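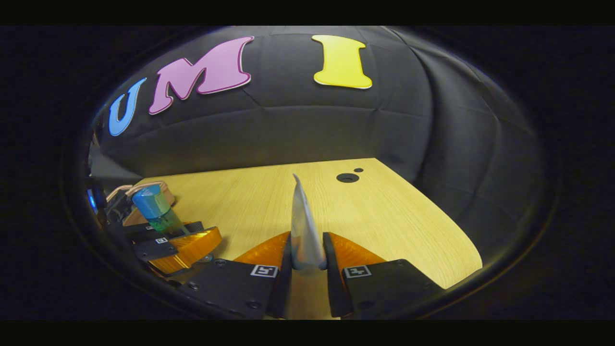
Eyerusalem Gashaw asked under my last review whether a light wooden tabletop with cable holes is worth having at all, or whether the holes just collect pens. She had been looking at the Jireš top from Biretti and wanted to hear from a person who had worked at one for a while before she paid for it.

I have had mine since October, so I can answer most of that.

The top is sold without legs. I put it on a used Staline base, which took an evening, mostly spent finding the right screws. The ones in the bag were too long for my brackets, and I bought shorter ones at the hardware store in Vistville. The instructions are one folded sheet and they are clear enough. Two people should lift it. I did it alone and scraped a door frame.

The grain is fine and straight and the color is a pale yellow. In the catalog it looked closer to white, so if you are trying to match white shelves, ask for a sample first. There is a slight sheen to it. With a lamp directly overhead I get some glare on the page when I read. Moving the lamp to the side fixed that.

Now the holes. There are two at the back right, a larger one and a much smaller one beside it. The large one takes my monitor cable and a power cord with the plug still on. The small one is good for a single thin charging cable and not much else. I have lost one pencil down the large hole in all this time. Eduard Kopecký, who shares the room, has lost several, but he keeps his in a heap back there.

If you are left-handed or your outlet is on the left, think about it before ordering. Biretti told me by email that they do not make a mirrored version. You could turn the top around, but then the holes are in front of you.

Cleaning is simple. A damp cloth handles dust and pencil marks. Coffee left overnight made a faint ring that came out with dish soap on the second try. I folded a lot of paper and card on it over the winter and pressed the creases hard with a ruler. I can find two small dents if I look for them at an angle. I cut on a mat, so I can't say how it stands up to a knife.

I paid 785 for the top, plus 51 for delivery. The same top with Biretti's own base was listed at 1621, which I thought was too much for what the base is. If you already have legs, or can find a used set, buy the top alone. At more than 1000 I would have looked elsewhere.

I would buy it again, with my own screws.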